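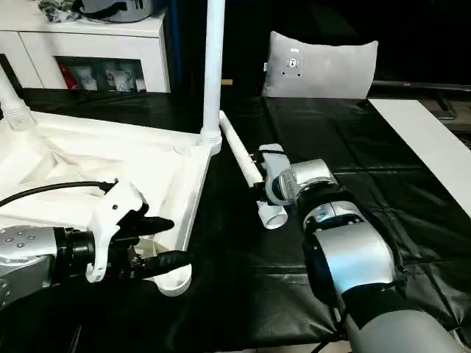

4. Why small furniture gets thrown out

Mail survey, two towns. 500 forms to Trasirgate, 500 to Imholm, same wording in both. Forms went out in May and we took replies for 9 weeks. Renters only. Homeowners are a separate paper (Akbulut, in preparation).

The form asked about the last small piece of furniture the household got rid of: stool, side table, shelf, plant stand. What it was, where it came from, where it went. Then an open box for the reason. Most people filled in the open box, more than we expected, and some went onto the back of the page.

Breakage was not the main story. People wrote about moving. The piece would not fit in the car, or it would fit if taken apart and they did not want to take it apart. Several had lost the instruction sheet. One Imholm reply just says "stairs." Suominen's earlier work treats disposal as a question of how long the thing lasts, and for sofas and beds that may hold. For a stool it looks weak. Cheap to replace, akward to pack, and the new place probably has a different corner to fill.

The two towns differ on where things go. Trasirgate has curb pickup, so the curb. Imholm residents have to drive to the Kulora transfer yard, and more of them gave the piece to a neighbor or left it in the apartment for the next tenant. We did not ask what the next tenant did with it. Should have.

Melahat Akbulut read and sorted the open answers by hand, using the codes in Table 2. She found 52 that fit two codes at once, mostly "moving" plus "missing part." These are counted under the first reason written down. Not ideal. A second reader would of helped but there was no money for one.

Figure 3. White furniture parts on a black sheet, three of the legs side by side.

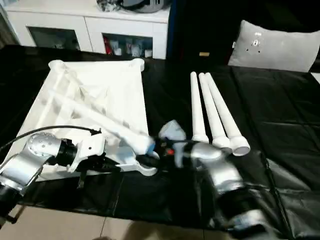
Does a missing part usually lead to the whole piece being thrown out?

In our replies it mostly did when the household was also moving. Households staying put were more likely to keep the piece and use it as it was, or lean it against a wall.

That last group is small and we dont want to push it. Also a memory problem: people recall the move, so they recall what got tossed during it. A diary study would sort this out. Section 5 takes up cost.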